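Setting Up a Standby Print Server 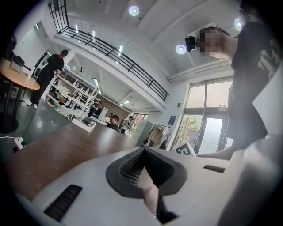 This section covers adding a second print server to a site that already runs one Proker print host. The second server holds a copy of every queue, driver and permission, and takes over the shared name when the first one stops answering. Both servers must run Proker 211 or later. If the primary is on an older build, upgrade it first and let it run through one full working day before you go on.

Before you start

You need a domain account with local administrator rights on both servers, a static IP address for the standby, and one unused address on the same subnet for the shared name. The examples use LUVANO1 for the primary, LUVANO2 for the standby and LUVANO-PRINT for the shared name.

Check the free space on the system drive of the standby. The driver store takes 4,000 MB on a site with 200 queues. Spool files are extra and can go on another volume.

Note: Queues that point to a USB or parallel port are skipped during the copy. Only TCP/IP ports are supported.

Installing the standby

1. Log on to LUVANO2 and run the Proker installer as administrator.

2. On the Role page, select Standby. Do not select Primary, even for a moment to look at the options. The installer writes the role to the directory as soon as you click Next, and changing it back means removing the server object by hand.

3. Enter the name of the primary. Use the full DNS name. Short names work until somebody changes the suffix search order.

4. Enter the shared name and its address.

5. Pick a spool folder. The default is on the system drive — change it if you have a data volume.

6. Click Install and restart when prompted.

Copying the queues

1. On the primary, open the Grekulance console and expand Servers. The standby is listed with the status Not paired.

2. Right-click the standby and choose Pair. Type the pairing code displayed in the console on LUVANO2.

3. Choose Full Copy. Drivers go first, then ports, queues and permissions.

4. When the status changes to In sync, open the log and look for lines marked SKIPPED. Unsigned drivers are the usual cause. Replace them on the primary and run Copy Changes.

Caution: Do not add or rename queues while a full copy is running. A renamed queue ends up on the standby twice, and clients that reconnect may pick the wrong one.

Setting the failover delay

The standby checks the primary over TCP and waits 60 seconds without a reply before it claims the shared name. Lower values cause false failovers when the primary restarts its spooler. To change the delay, edit FailoverWait in lukumay.ini on the standby and restart the Lukumay service. The value is in seconds.

Testing

1. Connect a client to a queue through \\LUVANO-PRINT and print a test page.

2. Stop the Lukumay service on the primary.

3. Wait for the delay to pass, then run ipconfig /flushdns on the client and print again.

4. Start the service on the primary. The shared name stays with the standby until you choose Return to Primary in the console.

Note: Jobs already spooled on the primary are not moved. They print when it comes back, or you can delete them from the local queue.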